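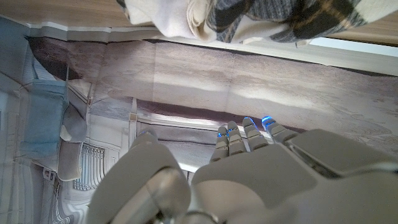
Cullard reckons you should never put oil on a marbled worktop, full stop, and that anybody who sells you a bottle for it is having you on.

Forum > Kitchens and Surfaces > Worktops > Oil, wax or leave it alone?
Reading time: 2 minutes

Yan
Cullard would say that, he's had the same tub of beeswax since he got married. My question was whether a glossy top needs anything at all. The fitter told me to treat it every April. He also told me he'd be back after lunch.

Stumik
Depends what it's made of. Real stone, maybe a sealer. If it's a printed pattern under a shiny coat, you'd be polishing a photograph of a rock. Warm water, drop of washing-up liquid, dry cloth. Mine has had 18 years of that and still shows me my own chin at breakfast.

Cullard
Never said I was against wax. I'm against wax on shiny things. Wood is different. Wood wants feeding.

Sullanov
Wood doesn't want anything, Cullard, it's dead. I did my oak top with three coats of the expensive stuff and it went sticky for a fortnight. Lost a gas bill to it.

Cullard
You put it on too thick.

Sullanov
I put it on the way the tin said.

Yan
Could we get back to mine? I've got a dull patch next to the kettle and I've been quoted 200 quid for a "revival treatment".

Stumik
Limescale. White vinegar if you're certain it isn't marble. If it is marble, for pity's sake don't, it'll eat the shine and then you really will need the man with the 200 quid treatment.

Ambros Eder
Disagree about vinegar on anything with a join in it. It gets into the seam and the edge lifts. I had a whole top replaced over that, 3,000 with fitting, and the new one is uglier.

Stumik
That was the steam from your dishwasher, Ambros. We did this last year over four pages.

Ambros Eder
It was the vinegar.

Yan
Tried a damp cloth and some patience. Patch is smaller. Fitter still at lunch.

Contact us | Copyright the forum and its members | Back to top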